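Home | Projects | Student Work | Workshops | Contact

Stacking Game from Offcuts: Report of the Second Project Period

Joris Prins and Paraschiva Sandu

Category: Wood and Toys
4 comments | 11 shares

1. Purpose of the project

In the course "Small Objects for Play" every pair of students must design one toy and make it in a small series. We chose a stacking game with rectangular blocks. The working name is Trirkivano. It is a word that Paraschiva made up in the first meeting, and we never found a better one.

Our wish was to use only wood that the school workshop in Skellamton would otherwise throw away. The second wish was that the game can be understood by a child without reading. For this reason the rules depend on color only. A player with the red blocks builds in one direction and a player with the green blocks builds across it.

2. Material and making

We collected offcuts during February. Many pieces had knots or cracks and we had to put them away. From the good pieces we made 81 blocks, and one of them split when it was sanded, so the full set has 80. All blocks were sawn with the same stop on the saw. Sanding was done by hand, first on the long faces and after that on the ends.

3. Color

Color took more of our time than the sawing. We wanted to keep the look of wood, so we did not use a thick paint. We made small tests on waste pieces and chose a reddish brown and a dark green. Paraschiva wanted a brighter red at first, but beside the green it looked like Christmas decoration, and our teacher Mr. Hsieh agreed with this.

The ends of the blocks are a weak point of our work. End grain drinks more color than the side of the wood, and so it becomes darker. We tried to sand the ends finer before coloring, and the difference became smaller but it did not disappear. After some discussion we decided to accept it. Joris also thinks that the dark ends help the eye to find the direction of a block when many are lying together.

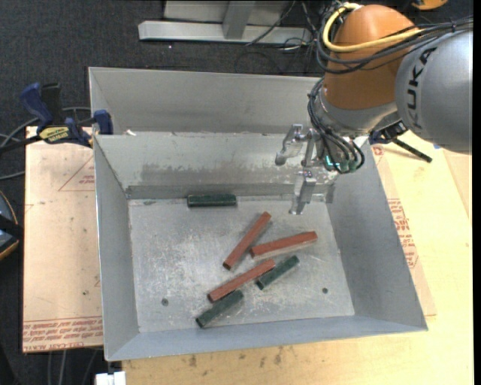

Figure 1. Red-brown and dark green blocks in the gray metal bin. The ends are darker than the sides.

4. How the colors work together

We compared the colors on a white table, on brown cardboard and on gray metal. On gray, both colors are easy to separate from the background. On cardboard the red-brown is less clear. From this we learned that the box for the game should have a gray or white inside, and we changed our drawing of the box.

One of the red-brown blocks in Figure 1 has a lighter, wood-colored strip along its lower edge. For the final set we want to have the same color on every face, and we will check each block on all sides before it goes in the box.

5. Costs

The wood was free. For color, sandpaper and brushes we had a budget of 300 crowns and we stayed inside it. The box is not included, as we have not bought the board yet.

6. What remains

The rule sheet must be drawn again with fewer arrows. We also must finish the box and test the game with two younger groups. The final presentation is on 13th April, and the set should be complete before the rehearsal.

Tags: student report, wooden blocks, color tests, offcuts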